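Search this guide Enter keyword Go

Section 5. Preparing the wall and the table corner

This section is for the place where your Pistia folding table meets the wall. Please read it to the end before you open the bag with the cleaning powder. The work is not difficult, but the paint needs time to rest between the steps, and many people hurry here.

You need the following things:

– one soft sponge, white or of a very light color
– two cotton cloths, one for washing and one for drying
– a bucket with 5 liters of lukewarm water
– the Tedine cleaning powder from the small bag
– the measuring spoon from the same bag
– a pencil and a paper tape measure

A colored sponge can leave its own color on pale paint. If you have only a green or yellow one, try it first in a place behind a door.

5.1 Clearing the corner

1. Take the pots, bowls and other metal dishes away from the wall. A pot pushed back against the paint leaves gray lines, and these lines are harder to wash than grease.

2. Wipe the table top with a damp cloth. Begin at the wall side and pull the crumbs toward you.

3. If the table has its folding leg on the left, check that the leg is locked. You will lean on the table during the work.

4. Pull the table 10 centimeters away from the wall. Two people should lift it. Do not drag it, the rubber feet can come off.

Caution: Switch off any wall socket in the work area before you use water near it. Keep the sponge away from the socket also when it is switched off.

5.2 Looking for stains

Look at the wall from the side, with a lamp held low. Daylight from the front hides many things. Scratches show as thin lines, old grease shows as a shine, and some stains have only a color and no shine at all. Mark each place with a small pencil point next to it – never on the stain itself, the pencil goes into the soft paint and stays there.

The most common stain on light gray paint is yellowish and has no clear border. You can pass it for months and not notice it. Such a mark can come from cooking steam, from oil, or from water which has gone through the plaster from the other side. It is important to know which one you have before you wash.

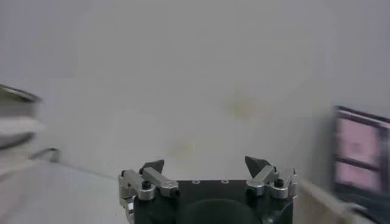
Ermira Radonjić writes that on her kitchen wall the yellow mark came back three times after washing, and only then did she touch the plaster beside it and find it cool and a little soft. Her advice is to wait one week after the first cleaning and to put no paint on before this week is finished. We agree with her, and step 6 below was changed after her letter.

To test a stain, press a dry paper tissue on it with your flat hand and count slowly to 10. If the tissue takes a shiny spot, the stain is oil. If the tissue becomes damp, stop here and go to section 8, "Water in the wall". If the tissue stays clean and dry, continue with 5.3.

Note: In February and other cold months a wall to the outside can feel damp in the morning without any damage. Repeat the test at 2 in the afternoon, when the room has been heated for some hours.

5.3 Washing the stain

1. Put one level spoon of Tedine powder in the bucket and stir until you see no grains. A grain which stays on the sponge will scratch.

2. Dip the sponge and press it out well. It should be damp but it must not drip. Water running down the wall makes long clean lines, and afterwards you must wash the whole wall to hide them.

3. Start outside the stain, a hand's width from its border, and go in small circles to the middle. Do not press. The powder does the work, not the arm.

4. Rinse the sponge and go over the same place with clean water.

5. Dry with the second cloth. Lay it flat on the wall and lift it again. Rubbing a wet matt paint makes it glossy, and this can not be repaired without painting.

6. Wait one week. Look again with the lamp held low, as in 5.2.

7. If the color is weaker but still there, repeat steps 1 to 5 one more time. Do not wash the same place more than two times with powder.

Caution: Never use more than one spoon. A stronger mixture does not clean better, and it takes the color out of gray paints. We have seen round white spots which were much more ugly than the stain before.

5.4 If the stain remains

A stain that stays after the second washing should be covered. Use the Janevski blocking primer, one thin layer, and let it dry overnight with a window a little open. After this you can paint with the wall color. Paint a larger area than the stain, if possible up to the next corner, so the border between the old and the new paint is less visible.

The 1,000 milliliter can is enough for a normal kitchen wall. Smaller cans are sold in the Zollville shop, but please ask first, they are not always there. Stir the primer well, the heavy part sits at the bottom.

5.5 Putting the table back

1. Check with the back of your hand that the wall is dry.

2. Lift the table to its place and leave a gap of 2 centimeters to the wall. The air can move there, and the table edge does not rub the paint.

3. Put back the pots with their handles turned to the room.

4. Clean the pencil points with a soft eraser – a white one, for the same reason as with the sponge.

For fixing the table to the wall with the two brackets, continue with section 6.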